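Tableware on Trial: The Jukum Set at Home

I don't trust tableware photographed on linen with a fig next to it. Everything looks good next to a fig. So when the Jukum serving set arrived, I put it on a plain white table with no cloth and no fruit, and took my pictures there.

The seller, a small shop called Bruda, calls the set "heirloom quality." It cost me 44 dollars, and I have never inherited anything that cost 44 dollars. The listing had 47 reviews when I ordered, nearly all of them five stars, and most were written by people who had owned the bowls for less than a week. I have had mine since December, so this page is at least slower than theirs.

One picture from the table is below, with my notes on the rest of the set under it.

The oval bowl and the tray

My main complaint about white bowls is that they disappear on a white table. The oval one mostly gets away with it thanks to the thin dark brown rim. The fine ridges inside catch the light nicely, I'll give them that. They also catch oatmeal. The shop says the ridges "guide sauces toward the center," and I have yet to meet a sauce that took directions.

The deeper bowl has the same brown rim and is the one I reach for. The wood tray has rounded corners and a raised lip, and its wavy grain is the best-looking thing in the set — I had expected to like it least.

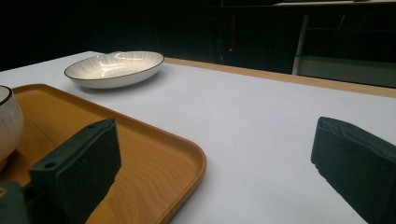
What the listing promised

"Stackable." The deep bowls stack. The oval one sits on top of them like a hat and slides off if you close the cupboard door with any feeling.

"Dishwasher safe." The bowls, yes, so far. The tray gets a wipe with a damp cloth, and the card in the box says to oil it twice a year. I have oiled it once. I can't see that it made a difference.

"Seats a crowd." My friend Purificación Montes came over for soup and asked where the other bowls were. There were no other bowls.

Would I buy it again?

The tray, probably, if they sold it alone. Ognjen Leka at Bruda answered my email about that and said they have no plans to split the set. He was polite and quick — more than I can say for the courier.

The oval bowl now holds lemons. It's a little shallow for them.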